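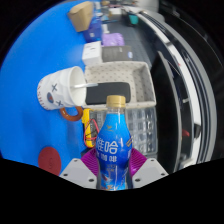 Stirndale, Mar 16, 2018

Clearing a cluttered table is still slow work for a machine, according to results released Friday by Zelura. The Plinton company said its system put away bottles, cups and small tools correctly in almost 60 percent of 1,305 attempts. Bottles went best. Paper cups lying on their sides were missed most often. A full table took 23 minutes. Store trials in Stirndale are planned to last eight weeks.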